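okay I've been promising a thread on old wooden tables and how their color changes, and tonight I finally have tea and a free evening, so let's go. 🧵

I got into this through my neighbor Irena Makowska, who was moving and asked if I wanted a kitchen table her family had used for 69 years. I said yes before I'd measured my door. (It fit! With the legs off!)

First thing I learned: almost every wood changes color as it ages, and they don't all go the same way. Cherry gets darker and redder. Walnut gets lighter, kind of honey-ish. Pine goes from nearly white to that deep orange everyone remembers from somebody's cabin.

Most of that is light and air. If you've ever lifted a lamp off a cherry dresser and found a pale circle under it, you've seen it happen. I love those circles. I know people sand them out but I think they're the best part.

Irena's table had a whole set of them. A long pale rectangle where the bread box lived, and a wobbly ring from a fruit bowl that her mother never once moved in all the time she owned it.

I took a leaf down to Teodor Grabowska's shop, Romham, to ask what the wood was. He turned it over, looked at the end grain for maybe two seconds and said "beech, and somebody stained it to look like something nicer." I was so offended on behalf of the table.

Then he showed me the underside, where the stain stopped, and the bare beech there was such a pretty pinkish tan that I forgave him on the spot.

Beech has these tiny flecks, by the way! Short little dashes, darker than the rest. Once you know them you'll see them in rolling pins and wooden spoons and half the chairs in any old café.

Tip I wish I'd had on day one: look underneath before you decide anything. The top of a table has had a whole life of sun and elbows and dish soap. The underside tells you what color you're going to meet if you sand.
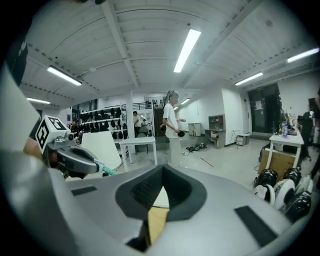 *A little patch of tan. April.*

I ended up with a notebook page of names for tans. Biscuit, oat, wet cardboard, dry cardboard, toast (light), toast (forgotten). Danuta Pawłowska added "envelope" and she's right, there's absolutely an envelope tan.

People asked about finishes last time, so here's what I've tried on scrap pieces, all the same beech.

Plain mineral oil: goes on dark, fades back fast, very forgiving. Fine for a cutting board. On a table I got tired of redoing it.

Paste wax: hardly changes the color at all, and it smells wonderful. Hot mugs leave marks in it. I've made my peace with the marks.

Boiled linseed oil: warm, yellow, and it keeps getting yellower for years. Gorgeous on anything you want to look old. PLEASE lay the rags out flat outdoors to dry, or soak them in water, and don't ball them up in the trash. They can heat up and catch fire all by themselves.

Water-based clear coat: keeps pale wood pale. I was a snob about this one and I've come around. Two thin coats on a scrap and it still looks like fresh beech.

What I used on the real table was wax, over a very light hand sanding. I left the bread box rectangle. I left the ring too. I did get rid of a patch of green paint that Irena says was her brother's fault.

It took me 30 evenings. A person with a plan would be much quicker. I kept stopping to look at it!

Someone's going to ask what it cost. The table was free, the wax and sandpaper were cheap, and I turned down an offer of 700 for it from a guy who came over to buy my bicycle. He didn't buy the bicycle either.

Yen-ting Chiang asked whether you can speed the color up. Sort of! Set cherry in a sunny window and you'll see a change within weeks. Turn the piece and keep things off it, or you'll get stripes from the blinds. I have a small cherry box with stripes from the blinds.

Can you slow it down? Curtains, mostly. And moving your stuff around now and then so it all changes together. I'm bad at both.

If you want to start, start with a spoon. Get a plain unfinished one, sand half of it, oil one end, leave it on the sill and check on it when you water the plants. I've got a row of them now with dates penciled on the handles.

And ask the oldest person you know about their table. I asked Irena one question about the fruit bowl and got a whole evening of stories, plus a plum cake recipe that I'll type up if anyone wants it.

edit: okay, a lot of you want the plum cake. Tomorrow! I have to ask her how big "a normal glass" of sugar is first.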